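Open Day at Wikero Shows Robot Sorting

Wikero opened its workshop in Etmont to visitors in May. In total 300 people came to see how the robots are taught to pick up small things. The demonstration was repeated until 5 p.m., and many children asked to see it again.

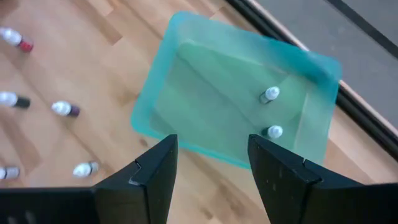
2 min read

The task was to put seven small bottles with white caps into a teal tray. Visitors from Khamphan also saw the older Wirkov arm.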